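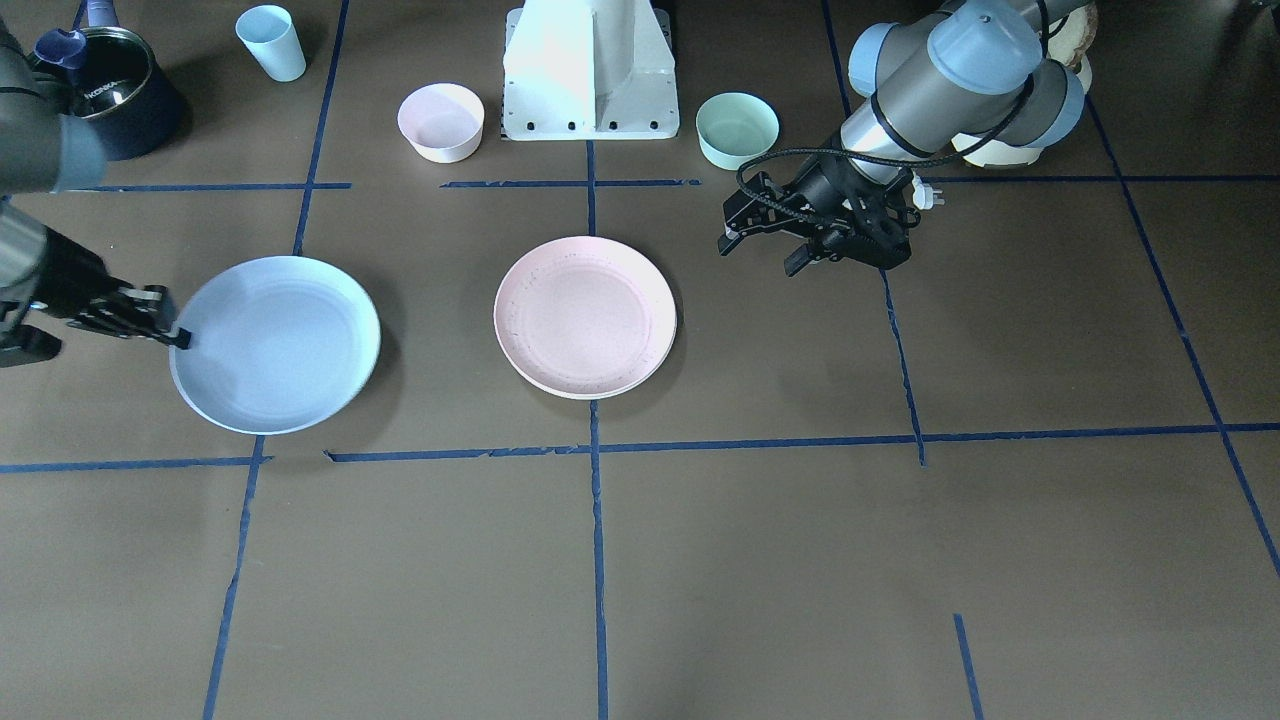
Fitetbridge homewares maker Gruleo opens up its first full tableware range in June

FITETBRIDGE - Plates, bowls, a cup, a lidded pot. That's the short version. Gruleo, the small kitchenware company on the river side of Fitetbridge, is putting its Vi range on sale this June, in the shop and by mail order.

Vi is tableware and cookware for people with one cupboard. Light blue, pale pink, a soft lavender pink, navy for the pot. Plain shapes. No pattern anywhere. Every color is meant to sit next to every other color, so if a plate breaks you buy one plate and carry on.

"We kept getting the same letter," said Oskari Kinnunen, founder of Gruleo. "Somebody has a set for eight, two have gone, and the shop wants them to buy eight more. So we stopped doing sets. You can have a blue plate and a pink plate and teh table still looks like you meant it."

The plates come in two sizes. Blue is the large one, shallow with a thin raised rim, good for pasta or a roast or the middle of the table. Pink is slightly smaller. Both can go under a bowl.

Bowls are the piece testers asked for most. 70 households in and near Fitetbridge ate off early versions over the winter and sent back notes, 272 of them in all. Most of the notes were on bowls. Too wide, too flat, soup everywhere. The final ones are rounder, with sides that come in toward the base, and they fit the hand better when you're eating on the sofa. Which people do. A lot.

Other changes that came out of the notes:

Cup made taller, same footprint on the shelf
Handle on the pot moved up a little
Glass lid kept - a solid one was tried and testers kept lifting it to look
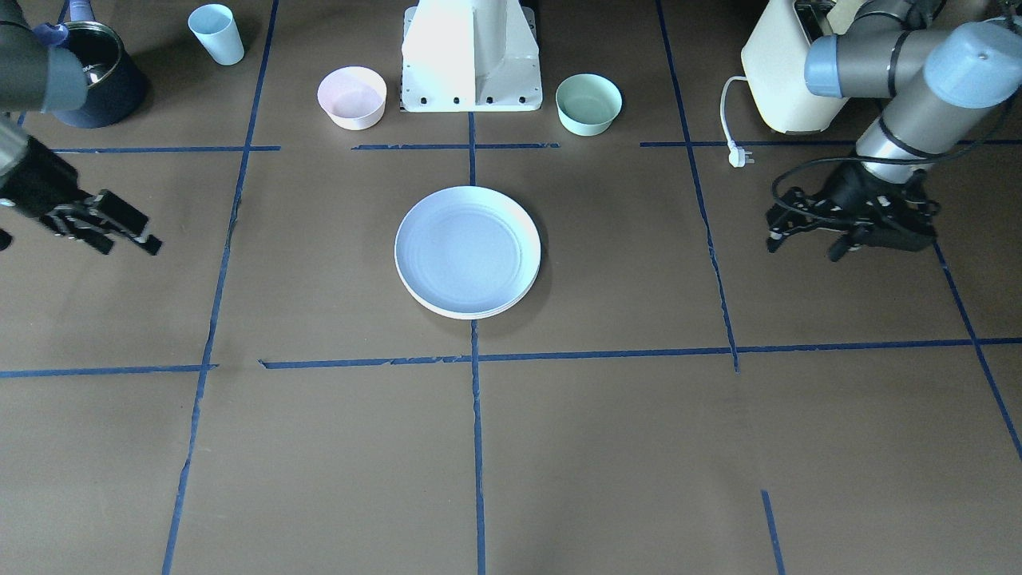
The pot was the slow part. Gruleo had not made cookware before Vi and it took 3 rounds of samples to get a lid that sat right. It is sold with the lid, and the lid can also be bought alone if yours gets dropped.

The first run is 400 boxes. Each box is a starter box for one person: large plate, small plate, bowl, cup. The pot is sold seperately. After that everything is available piece by piece, and the company says the colors will stay the same from one year to the next so later pieces match the early ones.

"My mother had a cupboard full of odd plates and I liked eating there more than anywhere," Kinnunen said. "That's the cupboard I had in mind."

Shoppers can handle the full range at the Odetti showroom on the ground floor of the Gruleo building, where a long table will be set for lunch through June. Bring a plate from home if you want to check it against the colors. Staff will help. Parking behind the building, entrance from the side lane.

Stores that want to carry Vi should get in touch before the end of May - single pieces can be ordered, no minimum on color.

About Gruleo
Gruleo makes everyday kitchenware in Fitetbridge. Vi is its first range to include both tableware and cookware.

Press contact
Oskari Kinnunen, Gruleo, Fitetbridge
Samples and price list on request. Mornings are best for calls.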